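Chapter 7
Storage Hardware and Data Retention
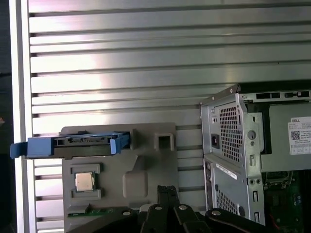

Figure 7.1 A drive caddy lying across a molded plastic tray.

Records outlast the equipment that holds them. A firm that must keep its accounts for years will replace its drives several times in that period, and each transfer carries a risk of loss. This chapter covers drive life, backup schedules, and the cost of keeping 4,000 files against the cost of keeping 50. Section 7.2 applies the method to the Tundon payroll archive.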